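Broltbridge Robotics Short Course
Handout 8: Cell rules for tabletop pick-and-place
Prepared by Retno Sutanto. Read before the 12th June lab.

8.1 Scope

These rules apply to any arm working over a table with small parts and an operator within reach. They supplement the site risk assessment and do not replace it. Where the two differ, the stricter one applies.

8.2 Work surface

Only the parts named in the task sheet may lie on the surface during a run. Cloth coverings are allowed. Folds must stay outside the programmed work area, and the covering is checked again after every change of task. Cables that hang between the operator's side and the arm are recorded on the cell sketch with their lowest point, and the path planner treats them as obstacles.

8.3 Approach and contact

The final descent is vertical. Speed drops to the contact value 20 mm above the part and stays there until the grip is confirmed. The operator's hands remain behind the line for the whole descent, including at reduced speed.

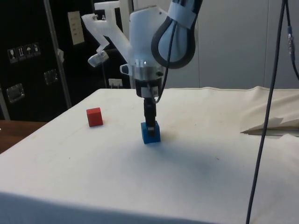 Fadi Daher objects that a fixed slow-down height is wasteful when the part height is known to the millimeter, and would let the planner set it per part. The rule stands for this course. Cells that run under the Cisdale procedure may apply for a variance in writing.

8.4 Parts not being handled

A second part on the surface counts as an obstacle until its own step begins. Clearance is measured from the open fingers, not from the closed ones — a frequent error in the February reports. Brackets and sensors mounted on the wrist belong to the tool envelope and must be entered in the tool model before the first powered move.
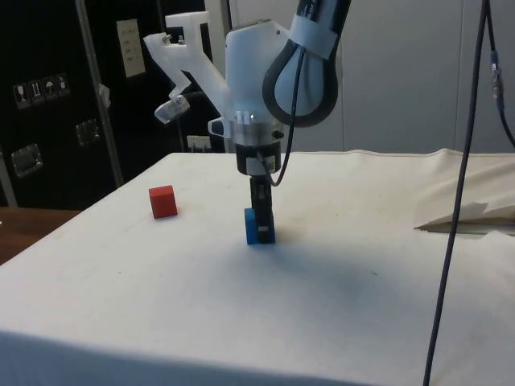
Fig. 2. Gripper lowered at the blue cube; red cube to the left.

8.5 Pause and restart

A pause with the fingers above the surface is not a safe state for reaching in. Before a hand enters the area:
press stop and wait for the indicator;
confirm on the pendant that drive power is off;
call out "clear" and get an answer.
Restart is done by the person who pressed stop. After a restart the first cycle runs at reduced speed.
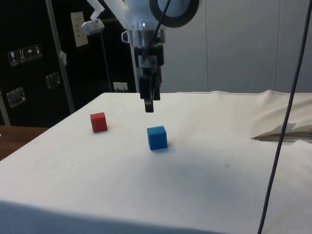

Annunziata Bianchini asks whether a protective stop with the drives still powered would satisfy the second step, as it did at Rizk. It would not. On this course a monitored standstill is accepted for looking, and drive power off is required for reaching.

8.6 Records

Log each stop with its cause and the step number. Grip force is set per part and written on the task sheet; the course limit is 68 N. Inspect finger pads every 1000 cycles and initial the sheet. Unsigned sheets are returned.

Reading for next time: Handout 9, tool changes.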